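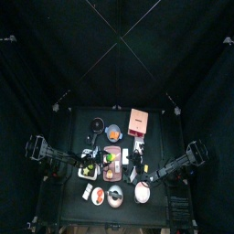
How do you keep a cutting board from sliding around while you chop? Lay a damp dishcloth flat underneath it, corner to corner, and press down before you start.

I learned that from Pirjo Mustonen, my neighbor when I lived on Ludley Street, and it is still the first thing I do when I cook. She also taught me to set everything out before I so much as touch a knife, which I resisted for years (I was a rummage-in-the-fridge-with-one-hand kind of cook) and now I'm probably worse than she ever was.

So there's a pink cutting board in the middle, a white tray to the left of it, and the frying pan at the back with its handle toward the front. The light-blue bowl with the two little handles goes beside the pan. I am so fond of bowls with handles! They're easier to carry when your hands are slippery, and they look cheerful even with nothing much in them.

The tray is the part I'd push on anybody with a small kitchen. Things that are waiting their turn go in the tray, things you're working on go on the board, and you don't end up chasing a bit of onion into the sink. My friend Esi uses a baking sheet for the same job and says it's better — more room, higher sides — but hers takes up half the counter and mine doesn't.

I do break my own rules. Last July I made soup for eight, got talking, and had peelings on the board, in the tray and in one of my slippers before the pot was even on. The soup was fine. A little heavy on the pepper, if you ask Cirilo, and he had two helpings.

Anyway, the next thing I want to sort out is the drawer where the lids live. I've been putting it off since we moved in, and there's one in there that doesn't fit a single pot we own. If you have a way of storing lids that doesn't involve drilling into a cabinet door, please leave me a comment, because we rent and I'd like my deposit back.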